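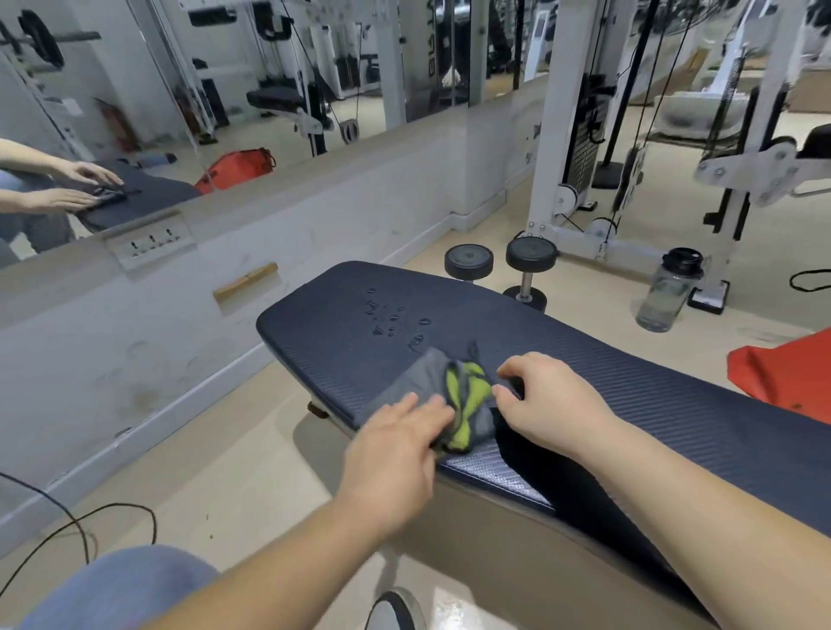

Do Deposit Limits Change What Students Bet? A Report on the Brilluddale App

Final project, Consumer Policy Seminar
Karcombe College

Background

Sports betting became legal on phones in our state two years before we started this project. The app most people on campus use is Brilluddale, run by a company called Beden. Beden says its deposit limit tool lets customers "stay in control." The phrase is on the app's home screen and on the bus shelters outside the library. We wanted to see if there was anything behind it.

A deposit limit is a cap you set yourself. You can lower it at any time and the change is instant. You can also raise it, and the app makes you wait 12 hours. Our first question was why the wait is so short. A person who loses money on Saturday afternoon can ask for a higher limit and have it before breakfast on Sunday.

What we did

We sent an online survey to students in the Henare dorms and got 992 usable responses. We then did longer interviews with 29 students who had placed a bet in the past month. Interviews lasted 30 minutes and we did not record names. We asked to see account histories but did not require it, and most people said no. This is a big hole in our data. People are bad at remembering what they bet and worse at remembering what they lost.

What we found

Most of the bettors we interviewed knew the limit tool existed. Few had set one. Several who had set one picked a number so high they never came near it, which in Beden's published figures would presumably still count as a customer using the tool. We could not find a definition of "using" anywhere in the company's report, and our two emails asking for one got the same automatic reply.

One student told us the limit worked well for her. Another said he hit his and opened an account with a different app the same evening. We can't say which story is more common. Neither can Beden, as far as we can tell, as it only sees its own customers.

Problems with our study

The dorm sample leans heavily toward first-year students, and many of them are under the legal betting age, so some answers were probably not truthful. We also worded question six badly. "Do you bet responsibly?" got a yes from almost everyone, and we left it out of the results.

What we would change

We think limits should be required at sign-up, with a longer wait before raising them, and should cover all apps together. We are not convinced even that would do much without someone outside the industry checking the numbers. A follow-up study would need real account data, and we don't expect the company to offer it.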